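Kitchen station, February, evening

My third week on the Zillwood set is finished, and today I was alone with the arm from lunch until eight. The target was 60 good episodes of toast to board. I stopped at 20 and my shoulders are sore from the leader handles.

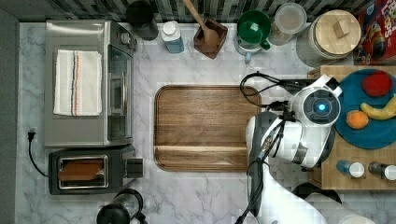 Rultmont wants more variety in the starts, so before each episode I change some small thing and write it in the log. I am slow at this, I think too long. The bread in the toaster must sit a little different each time, and the fruit plate I may turn but not take away. I threw out 11 episodes where my hand hesitated, for the model would learn my hesitation too.

After tea I looked through the wrist view. The glare on the board worries me, a pale band across the grain. I wrote to Pacheco to ask if we keep such episodes or not. No answer yet.
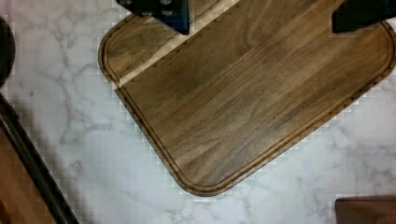
For tomorrow

Ask about the blind. Start with the toaster, then 3 practice runs without recording. Buy bread.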